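Round end table with drawers: where does it go in a narrow bedroom?

I inherited the kind of bedside storage that was designed by someone who owned a compass and no ruler.

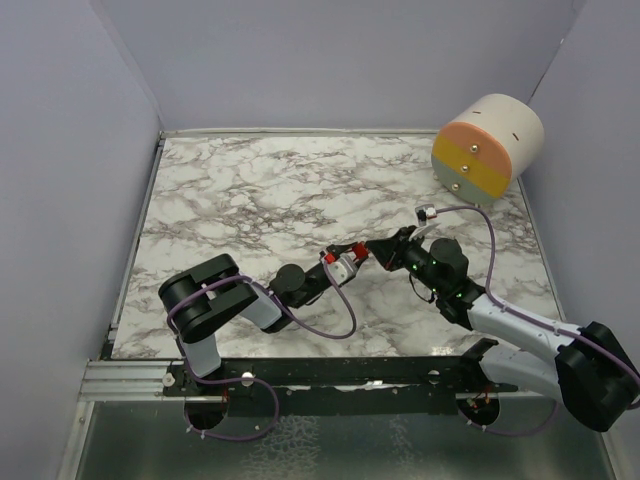
My bedroom is long and thin, like a hallway that got promoted. The bed takes up one end and the door swings into most of the other. Everything I own with a flat back is already against a wall. Round things leave that sad little triangle of floor behind them where socks go to retire. Do I give up and buy a boring square nightstand, or is there a trick to this? Budget is close to nothing, and I rent, so no drilling.
PlunwoodPam
April 15, 2021

Corners, and stop worrying about the triangle. Push the round piece in until it touches both walls, then run your lamp cord down through the gap. You were going to have an ugly cord anyway. Before you move anything, cut the footprint out of newspaper and live with it on the floor for a couple of days. If you step on the newspaper every night on the way to the bathroom, you'll kick the furniture every night too, and furniture is harder on toes. Also check that the drawers open all the way without hitting the bed. I skipped that part once and spent a winter getting my pajamas out sideways.
Tove Overgaard

buy a square one

we had a round one from Worine and it went to my sister in May, she has a bigger house
emgate_dad

Square is fine, but you'd be paying for something you don't need yet. Try turning the door around first. Plenty of landlords will let you rehang a door so it swings the other way, and some will even do it for you if you ask while they're over fixing something else. That got me a whole usable wall in a room I had been calling a closet. If yours says no, put the round piece at the foot of the bed and use it for blankets. Your phone can charge on a windowsill. Mine has for 6 years and has only gone out the window once.
gravelroad804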